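Mallard log, July

Folding station, grip force fault. Writing this up before I forget which of my theories were wrong.

Symptom first. Around lunch Mallard started letting go of fabric halfway through the lift. It would close on the hem, come up a couple of inches, and the cloth would slide out as if it had somewhere better to be. The log called every one of these a successful grasp. The log is an optimist.

Theory one was the fingertips. Wiped them with alcohol, ran 11 lifts, still dropping. Theory two was the wrist camera mount working loose again, so I put a wrench on all of it and found everything tight, a first for this arm. Theory three was that the force limit had been changed, and I spent a good part of the afternoon reading the config on the Lalton controller. Limit was 21 N, same as always. I then read it twice more in case it felt like confessing.

The cause was the Griltis update I put on this morning. Me, personally, with coffee. The new driver rescales the force channel, and our wrapper was already rescaling it. So we asked for 21, the wrapper did its conversion, the driver did its own on top, and the fingers got 7. That will close on a jersey. It will hold a jersey too, provided the jersey doesn't move.

Safety part, and the reason this is more than a grumble: the same double scaling applies to the contact stop threshold, only there it goes the other way. The stop was set to trip far later than it should. I found this by leaning on the finger with a foam block and watching the arm carry on with its day. Hit the e-stop by hand. No damage, block has a dent. Nobody should have been reaching in beside it all morning, and I was, several times, to straighten sleeves.

Fixed by pulling the scaling out of our wrapper and pinning the driver version. Checked the stop with the block before going anywhere near cloth: trips at first touch now. Then back to the red basketball jersey, hem grasp, force at the proper value.
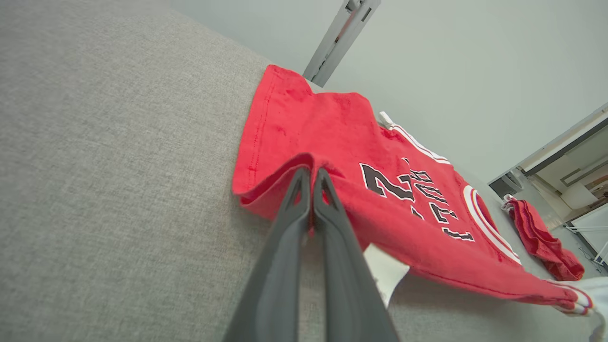 Jersey hem pinched between the fingertips, wrist cam.

Still to do:
- Startup check that compares commanded force to the gauge and refuses to run if they disagree. Wiegand has had one for ages. I remember calling it fussy.
- Log should report a grasp after the lift, when there is something to report.
- 500 ms settle delay before lifting was my workaround for theory one. Take it out.
- Foam block test after every driver update, before hands go in the cell. Taped a note to the e-stop box.
- New foam block.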